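Why does my policy do better in sim when I randomize less? (kitchen counter pick and place) 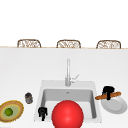

I have been stuck on one result for long enough that my advisor has started calling it "your little friend," so I'm bringing it to strangers.

Setup: imitation learning, single arm, kitchen tasks in simulation. The task family is "pick the named object, put it in the named place," with the place being a plate, the sink, or a spot on the counter. I have 190 demonstrations, all collected by me with a 3D mouse, which is why my wrist clicks. Training runs on our own fork of a simulator we call Rulleck. Evaluation is 100 rollouts per checkpoint with a fixed list of start states.

Condition A: object positions jittered a few centimeters, lighting and textures left alone.

Condition B: same thing plus randomized lighting, counter color, wall color, and camera pose.

Every paper I've read told me B would cost me a little in the training scene and pay me back everywhere else. What I get is that B is worse in the training scene (fine, expected) and also worse on the held-out kitchens, which were the entire point of B. A wins both. I have rerun this with 4 seeds and it keeps happening.

Things I have already checked: the demos are identical, the number of gradient steps is identical, the randomized images look sane when I dump them to disk, and the gripper state is being normalized the same way. Bread onto plate is where B falls apart most. It reaches over, closes a bit short of the loaf, and then carries nothing to the plate with tremendous confidence.

Is this a known thing or do I have a bug? I'd prefer a bug.

Posted by Gilang Mandagi, August 27, 2020

3 answers, sorted by votes

Answer by Dayana Cárdenas (accepted)

You may get your wish, but I'd look at the experiment before the code.

First, "the number of gradient steps is identical" is on your list of things that are fine, and I would move it to the list of suspects. B is a harder fitting problem. If you stop both at the same step, you are comparing a trained policy to one that is still on its way. Plot validation action error for both over time. If A is flat and B is still sloping down when you pull the plug, there's your little friend. I did exactly this in May and lost two weeks to it, plus a figure I was fond of.

Second, camera pose. Lighting and colors change how things look without changing what the right action is. Camera pose is different. If your actions are in the robot base frame and the policy sees only the image, then when you move the camera, the same pixel location means a different place on the counter. The network now has to work out where the camera is from whatever else is in view, and a plain counter and a blank wall don't offer much help. It will hedge toward an average. Closing short of a long thin object and missing is what I'd expect an averaged grasp to look like, and a forgiving object would hide the same error.

So split B. Run lighting only, colors only, camera only, all three. I know that's four more trainings. You can do it with one seed each and only go back for the one that looks guilty.

Third, do your held-out kitchens move the camera at all? If they were all rendered from the same mount with different cabinets, then B spent its capacity learning to handle a shift your test never asks about. A would win that fair and square. It would also mean your held-out set isn't as held out as the name suggests.

Last thing, on 100 rollouts per checkpoint: please tell me you are not choosing the best checkpoint by those same rollouts and then reporting that number. If you are, pick on one list of start states and report on another. It won't explain the gap, but a reviewer will find it before they find anything else.

Comment from Gilang Mandagi: Split it. Lighting alone matches A in the training scene and beats it on the held-out kitchens. Colors alone is close to A on both. Camera alone is a disaster. And yes, the held-out kitchens all use the same camera mount, a fact I could have learned by reading a config file I wrote. Training B for longer closes part of the gap but not all of it.

Comment from Gilang Mandagi: I decline to discuss how I was picking checkpoints.

Comment from Dayana Cárdenas: Noted. Try feeding the camera extrinsics in as an input, or express the actions in the camera frame. Either should get some of it back.

Answer by Dwayne Gallagher

Agree with the above, adding one thing from our side. At Wesico we randomize per episode for camera and per step for lighting. If you are re-rendering each demo frame with a fresh camera pose and your policy takes a history of frames, you are showing it a world that teleports between time steps. It can't get motion from that. Check where the randomize call sits in your loader. Ours was in the wrong place through 2554 commits and several demos to visitors.

Comment from Gilang Mandagi: Per episode, I checked. I was rooting for this one.

Comment from Segundo Apaza: what history length do you use? we see the same with two frames but not with one

Comment from Dwayne Gallagher: Three. One frame would hide it, yes.

Answer by Gilberto Pacheco

Simulation is not reality. You should be testing on a real robot. We switched to real only and never had this problem.

Comment from Segundo Apaza: he is asking about sim to sim

Comment from Gilberto Pacheco: Still.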